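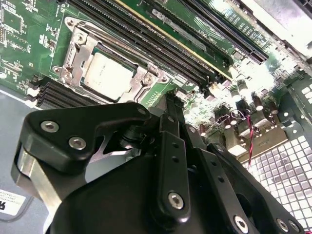

Nosipho Mokgethi wrote:

Has anyone on the list seen both versions of the Windico film? I only know the short one from TV and I liked it fine, but I keep reading that the long cut is a different animal, with the whole church hall concert left in. I'm tempted by the August screening at the Pluvo but it's a long drive for me and I'd want to know it's worth it. Also, does the long one still have that awful narration?

Hi Nosipho, hi all,

Yes, both, and the long one twice! Go. The short cut is a perfectly nice hour of television about a folk-rock band who fell out with each other. The long cut runs 162 minutes and you really feel like you've spent a winter in that farmhouse with them (not always pleasantly – the scene with the frozen pipes goes on forever and I wouldn't lose a second of it).

The narration is gone except for a few lines at the beginning. Simard never wanted it, as far as I can tell, and the TV people added it so viewers would know who was who. Without it you're a bit lost for the first reel. I mixed up the two fiddle players until they started arguing. After that you get it.

About the church hall: it's the complete second set, shot on 16mm with what sounds like one decent microphone and one terrible one. "Ilatham" is the one everybody talks about, and they should, but my favorite is the slow waltz right before it, where the drummer has nothing to do and just sits there with his eyes closed. On TV you got half a verse of that under somebody talking about record contracts. Drove me nuts.

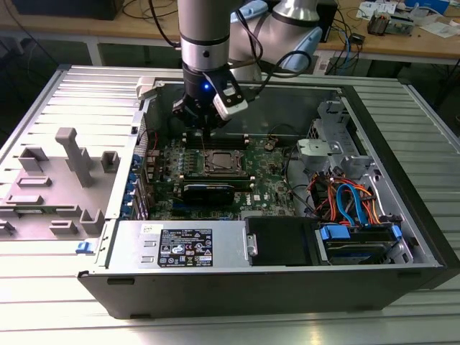 What you lose in the long version is the interview with the manager, the one in the parked car. It's gone completely, and I missed it more than I expected. He's the only person in either cut who will talk about money, and without him the breakup looks like it's all about that one song and who wrote which part of it. If you can find the TV version again, watch the car interview the night before. It helps.

As for the Pluvo, it's 600 seats and it won't be full, so don't panic about tickets. Sit downstairs. The balcony sound is muddy, and this film is already muddy enough in places. They usually start late and there's no intermission listed, though last time they stopped halfway anyway, right in the middle of a rehearsal, and half the audience thought the projector had died.

One question back to the list while I'm here – does anybody know where the song over the end credits comes from? It's not on either album and it's not on the live tape I have. The singer sounds like her but younger, and there's a piano, which they never had in the studio as far as I know. My guess is a home demo. The credits just say "courtesy of the band," thanks very much.

Nosipho, if you do decide to come, write me off-list. I'll be at the evening show and can save you a seat on the aisle.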